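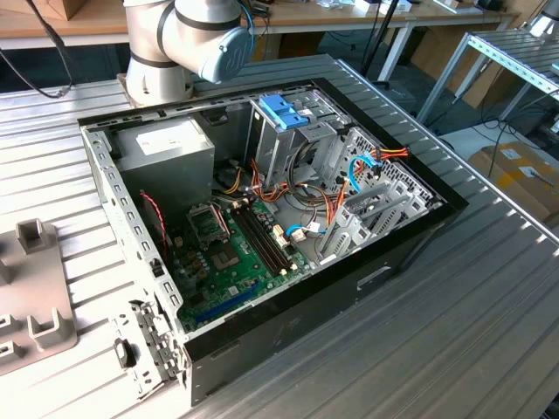
Robots at the Computer Recycling Shop

Where does an old computer go when a school or an office is done with it? Many go to a place like Sonda. Sonda is a company that takes old computers to pieces so the parts and metals can be used again. Last year 2307 computers came through its doors.

Taking one apart by hand

For a long time, people did the whole job. A worker put the computer on a bench, took off the side and started on the inside. Screws came out first, then cables, then the bigger parts.

A desktop computer has more in it than you might think. The power supply is a metal box that feeds electricity to everything else. The motherboard is the large flat board that the other parts plug into. Memory sticks fit into long, thin slots on the board, with a small latch at each end. Drives sit in a metal cage.

Turning a screwdriver all day is hard on the hands. Some workers at Sonda had sore wrists by the afternoon. Old computers are dusty too, and the cut metal inside can be sharp.

What the robot arm does

In July the shop began using robot arms. An arm has joints, a bit like your shoulder, elbow and wrist. A computer program called Howlader tells each joint how far to turn.

The arms are good at jobs that are the same every time, such as taking out a screw that is always in the same spot. Cables are harder. They bend and tangle, and no two computers have them in quite the same place - so people still do most of the cable work.

What changed for the workers

There are 14 people on the work floor, the same number as before the arms came. Their days are different now. Some load computers and watch the arms. If an arm stops, a worker finds out why and starts it again. Others test parts to see which ones still work.

Everyone had to take a class first. They learned how to stop an arm quickly and where to stand when it moves. A few people liked the old way better and said the new job has too much waiting in it. Others are glad their wrists don't hurt.

In other shops, new machines have meant fewer jobs. That is something grown-ups argue about, and the answer is not the same everywhere.

Words to know

Automation: using machines to do work that people used to do.
Joint: a place where an arm bends or turns.
Recycle: to use the material in something again.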